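Open Day at the Lunby Works, 8/28/22

What a day out! I'd wanted to see Lunby since July, and the old brick halls did not let me down.

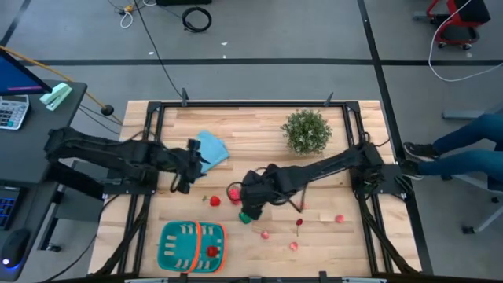 Shabnam Chaudhry told us to head for the weaving hall first, before the lines got long, and she was right. The looms there still make Voseck blankets, and the noise goes right through your shoes — wonderful! Upstairs you can leaf through pattern books (some 121 of them) and try winding a bobbin yourself. Mine came out lumpy. Lunch was soup in the yard, then bus 502 back to town with a blanket on my lap.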